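Ticket: White chair from Cluvel, one leg does not sit straight
Product: Cluvel chair, white, with Bouvier storage bag
Status: Open
Opened by: Necati Avcı

Tuesday, 9:24
Good morning. We ordered 50 of these chairs for the meeting hall in Amley. One of them rocks when a person sits on it. I tried it on three different floors and it rocks on all of them.
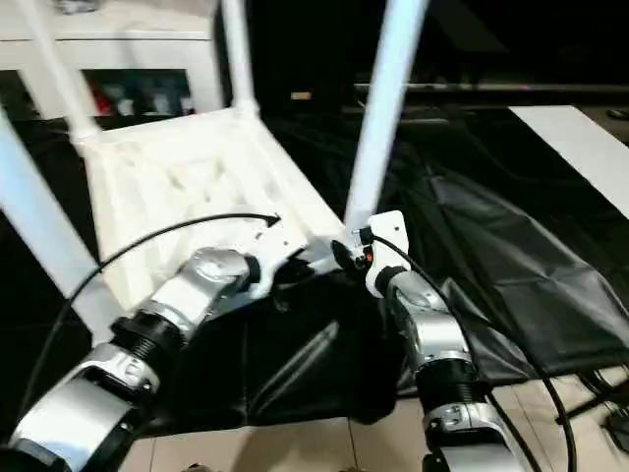 The instruction sheet says to check every leg where it enters the seat. I pushed each one by hand and only one moves a little. I looked also at the underside, between the molded ribs, and I did not find a crack. The sheet does not say how deep the leg should go.

Tuesday, 10:50
I turned the chair over again and put black sheeting under it against scratches. 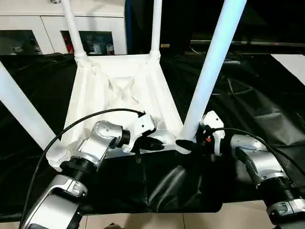 Chair upside down, legs up, underside of the seat.

I measured nothing yet, because I do not know which distance is the correct one. Please tell me from which point I should measure.
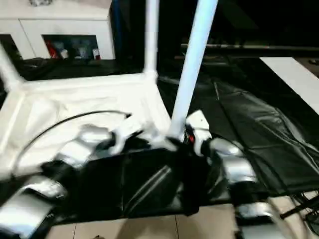 Nondau Support: Thank you for the details. Please measure from the seat to the end of each leg. A difference of up to 5 mm can be corrected with a foot pad. If it is more, we will send a new leg. Please do not use glue.

Tuesday, 14:05
I measured two times. Three legs are equal and the loose one is longer by 5 mm, so I am exactly at your limit.

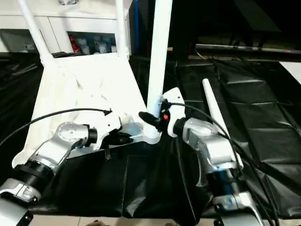
I would prefer the new leg, if this is possible. A pad can fall off when the chairs are stacked, and the hall is used every evening. Until your answer I keep this chair apart from the others.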